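About us

Hi, I'm Hashini Haque, and I run Remumum. We're a small research outfit in Vurnley, and we work on teaching two-handed robots to do kitchen jobs. If you've landed here from the Howlader talk, welcome! If you were after the bakery with nearly the same name, they're two streets over and their sausage rolls are excellent.

There are eight of us at the moment. Three write the learning code, two build and fix the simulated kitchens, and the rest of us do a bit of everything, including answering the info@ address (that's mostly me, so please be patient).

What we do all day

Our whole program hangs off one question: how much of a kitchen task can a robot learn in simulation before it ever goes near a real bench? Plenty of people have had a crack at that. Our angle is a method we call Punby, and I'll try to explain it without the maths.

When a person drives a simulated robot through a task, you get a recording of every joint in both arms and all the fingers. The usual approach is to feed those recordings to a model and have it copy them start to finish. That works a treat until the cutting board is a hand's width to the left of where it was in training, and then the whole lot goes sideways. Punby chops each recording into short chunks, and every chunk is stored relative to the thing the hand is dealing with at that moment -- the pan, the board, the food. Then we shuffle the layout of the bench, stitch the chunks back together for the new positions, and run the result in the simulator to see if it holds up. If it does, we keep it as a new training run. If it doesn't, into the bin it goes. 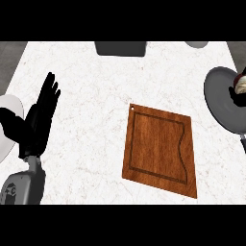 The fiddly part is having two arms. With one arm you can stitch chunks together end to end and you're mostly fine. With two, one hand might be hanging about while the other is busy picking something up out of a pan, and if the idle one wanders over at the wrong moment you've got a collision. So we let each arm keep its own timeline and only tie them together at the points where they really need to agree, like a handover, or one hand steadying something for the other. Working out where those points are took us most of a year and a fair amount of swearing.

How it's going

Pretty well! For the pan-to-board task we started with 8 recordings done by hand and grew them into 476 that passed the simulator check, out of 892 tries. I know a bit over half doesn't sound flash, but a failed try costs us a few seconds of computer time and a hand-done recording costs somebody their morning. The model trained on the bigger set copes with the board being moved and turned, and the one trained on just the original recordings mostly didn't.

What it's still bad at: anything that squashes, anything slippery, and picking up something sitting hard against the rim of the pan, where the fingers want to be in the same spot as the metal. Our simulated food is also stiffer than the real stuff. We're working on it, but I'd sooner tell you now than have you find out from the paper's appendix.

How we got here

I used to work on grippers for fruit packing, and I got tired of driving out to a shed every time I wanted to test an idea. I started building simulated benches at night on a second-hand desktop under the stairs. The first kitchen had no sink and the fridge was a grey box with a handle. A couple of old colleagues saw it, had opinions, and ended up joining. We took the lease on the Vurnley office the next autumn, mainly for the air con -- the computers put out a lot of heat and my family had had enough.

Working with us

We take on one or two students over the summer break, usually engineering or computer science, though our best simulation builder came from set design, so don't rule yourself out. You'll get your own piece of the project and your name on whatever comes of it. Send me a short note about something you've made and what went wrong with it. No need for a fancy cover letter.

If you're a research group and you'd like to try Punby on your own tasks, get in touch as well. The code's a bit rough around the edges and the documentation is patchy past chapter 3, but we're happy to jump on a call and walk you through it.

Page last updated Thursday, November 22, 2018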